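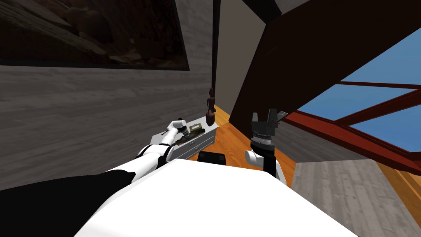 Club Handouts, p. 6

## Tabletop pick in the sim, start to finish

For anyone who missed the March session or was there and couldn't hear over the fan. Murray Després wrote the first version, I cut it down. Hanne Arnardóttir checked the grasp part. Rest is on me.

You need: club laptop or your own, the Grewal scene pack, the two-arm model from the shared drive, a login for Drurel (our log server). No login, ask Hanne before you start, not halfway through.

The task. Green object on top of the low white cabinet, near the left end. Left arm picks it up. Figurine at the right end stays standing. Right arm does nothing. That's all of it, and it still takes most people an evening.

### 1. Load the room

Open Clido, pick the Grewal pack, then the room with the gray wood wall and the big window. Set the seed to 1229. Everybody uses the same seed this month so we can compare runs. If the figurine isn't on the cabinet you've got the wrong seed, reload.

Use the head view. It'll look crooked, walls leaning all over, body of the robot taking up the bottom. Leave it. The policy sees this view so you should be driving from it too. Teh outside view is fine for checking afterwards.

### 2. Park the right arm

Do this first!! Half the failed runs last month were the right arm swinging through something while people were staring at the left one.

- wrist up, fingers at the ceiling
- gripper open
- lock it (`arm.right.lock`)

Should end up upright just right of center. If it's hanging down or sticking out toward the window, unlock, redo.

### 3. Bring the left arm over

Coarse moves first. Elbow bent, forearm coming up and across from the lower left. Don't straighten it all the way, you want some bend left for the last bit.

Stop when the gripper is over the left end of the cabinet. Then switch to fine steps. Key is F, and yes it also toggles the floor grid in the old version, update your copy.

Watch for:

- Coming in too low. You'll clip the front of the cabinet. Go up, over, then down.
- Coming in too far right. Figurine goes over, run is scored zero.
- Depth. From the head view you can't really tell hovering from touching. I mean really can't. Open the contact panel and read it off there.

### 4. Line up the fingers

The object is longer one way than the other. Close across the short way. Darker green band and a tan part, ignore the colors, go by shape.

Hanne's note, pasted in as she sent it: "Rotate the wrist before you descend. If you rotate once you're down, the finger pushes the object and you chase it along the cabinet top."

She's right, I've chased it.

### 5. Close and lift

Slow close. Wait for contact on both fingers in the panel. One finger only means you're pushing, back off and re-center.

Then lift straight up. No sideways until you're well clear of the top. Hold, then hit save.

If it drops: don't restart the sim, just log it as a drop and reset the object (`obj.reset`). Restarting eats a couple minutes on the club laptop and loses your log besides.

### 6. Upload

Save goes to your local folder. Uploading is separate, people keep forgetting.

1. Name the file with your initials and the seed
2. Push to Drurel, folder `cabinet-left`
3. Check it shows up in the list. If it's not in the list it didn't happen

Failed runs go up too. We've got 792 runs on there now and hardly any labeled drops, the training set is lopsided because of it. Murray wants 100 new ones before we go to the Tendel meet.

### Stuff that breaks

**Black patch bottom left of the view.** That's the robot's own housing up close. Not a render bug, stop filing it.

**Gripper shakes near the surface.** Step size too big. Halve it. Still shaking, halve it agian.

**Contact panel blank.** Close it, open it. If that dosen't work, physics is paused, check the top bar.

**Object slides by itself after reset.** Known. Wait until it settles before you move.

**Left arm won't reach.** You probably nudged the base. Reload with the seed, don't try to drive it back by hand.

Next handout is the same room with the right arm unlocked, pass from left to right. Not written yet. Send me corrections on this one before then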